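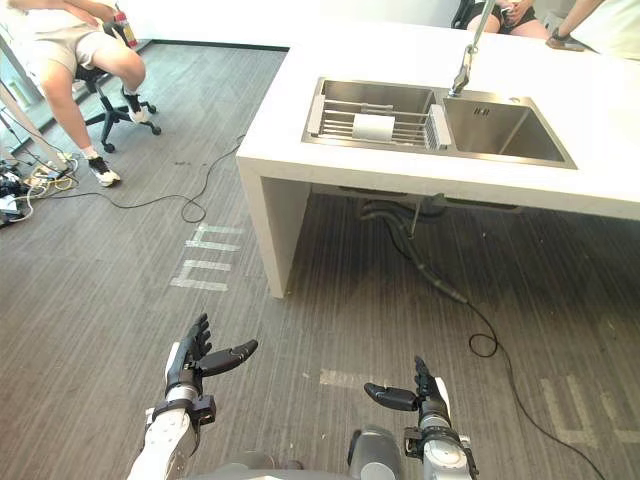 My addresses all end up sitting in the middle of the road, Bianca Pană wrote to me, and the ones on corner lots are on the wrong street altogether, so is Lurneo broken or am I?

Neither, Bianca! But I get some form of that email often enough that I finally sat down and wrote this page. Lurneo is the little address matcher I put together when I was working on the Morano street layer, and these are the things people ask me most.

## So why are my points in the road?

You're matching against street centerlines. A centerline file doesn't know where any house is. It knows that the block starts at 100 and ends at 198, and Lurneo slides your house along the line by its number. Number 150 goes near the middle, even if the real 150 is a farmhouse way down by the creek (I've got one exactly like that in my test data).

Set **Side offset** to something bigger than zero and the points will move off the pavement. I use 30 feet in town. It's cosmetic, though. If you need the point on the roof, you need an address point file or parcels.

## And the corner lots?

The house faces one street and the mailing address uses the other. Matching goes by the mailing address every time. I've thought about adding a check against the driveway side and then I think about how much work it would be and go make coffee.

## Can I use parcels in place of streets?

Yes, please do, if your county gives them out! Load them under **Reference > Polygons** and pick the field with the situs address. Careful here, because a lot of parcel tables also carry the owner's mailing address, and it's usually the column with the friendlier name. I once mapped a whole subdivision to a property manager's office two towns over.

## What does the score mean?

It's how well the text agreed, out of 100. It says nothing about how close the point is on the ground. A perfect 100 against a sloppy street layer is still a sloppy point. I'd look by hand at anything under 85, and spot-check the rest wherever the street names repeat (Oak Street, Oak Court, Oak Street Extension, you know the kind of place).

## How many will I have to fix by hand?

Depends on your list. The Morano one had 3,106 addresses and 501 came back unmatched the first time, which felt awful. Then I fixed the street suffixes and got it down to 28, and most of those were PO boxes. You can't map a PO box. Well, you can map the post office.

## Is there a limit on file size?

The preview stops at 1,000 rows. The real run doesn't stop anywhere, it just gets slow on an old laptop. Turn off the live map while it's going and it'll be a lot happier.

## My whole layer is in the ocean

Hello, zero latitude, zero longitude! Two usual causes:

- The rows didn't match, and your other software read the blank coordinates as zeros. Filter on **Status** first.
- Your X and Y are swapped, or you told the software the numbers were degrees when they're in state plane feet. Lurneo writes whatever your reference layer uses, so check that layer's projection and set the same one on import.

## Does it send my addresses anywhere?

No, it all runs on your own machine. Marloes De Graaf asked me this on behalf of a clinic, and it's a good thing to ask about any geocoder. The one thing that does go online is the background map, which can be switched off under **View**. And if you're publishing results, please think about whether a dot on somebody's house is okay to show. I usually roll mine up to blocks.

## Half my street names got shortened. Can I have them back?

They're still there. The short version is in **addr_std** and your original text is in **addr_in**. I never touch the original column.

## Will you add intersections?

They work now, as of the 6/16/21 version. Type them with an ampersand, like `Main St & 4th Ave`. The word "and" works too, unless it's part of a street name, and then all bets are off. If you find one that breaks it, send me the row and the piece of street file around it.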